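Cobot am Tisch: Welche Regeln beim Einrichten?

Gefragt im Juni
Wir richten bei Sokach einen Arm mit Greifer ein, der Küchensachen von einem Tisch aufnehmen soll. Gibt es eine feste Grenze für das Tempo beim Einrichten, oder legt man die selbst fest? Und wer muss die Kabel prüfen?

2 Antworten

Elżbieta Jasińska
Kommt auf eure Risikobeurteilung an. Unsere Hausregel: beim Einlernen höchstens 125 mm/s, Zustimmtaster in der Hand, die zweite Person bleibt am Not-Halt. Kabel prüft, wer die Schicht anfängt – einmal alle Gelenke langsam durchfahren und schauen, ob eine Schlaufe spannt oder am Tisch hängen bleibt. Alle 6 Wochen mit Protokoll.
Arm und Greifer über dem Tisch, in den ersten drei Bildern mit den Kabeln:

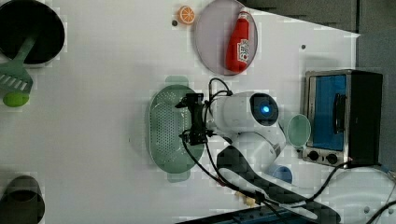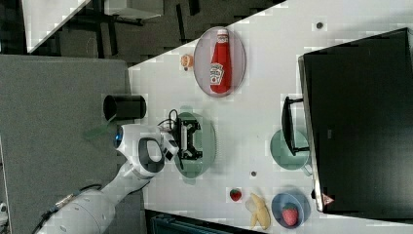
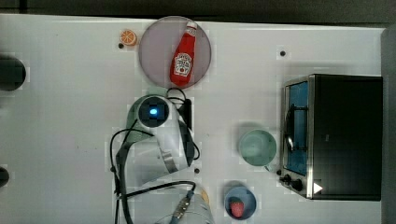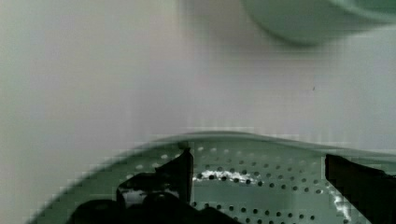
losness52
Steht doch alles im Handbuch. Sonst beim Hersteller anrufen.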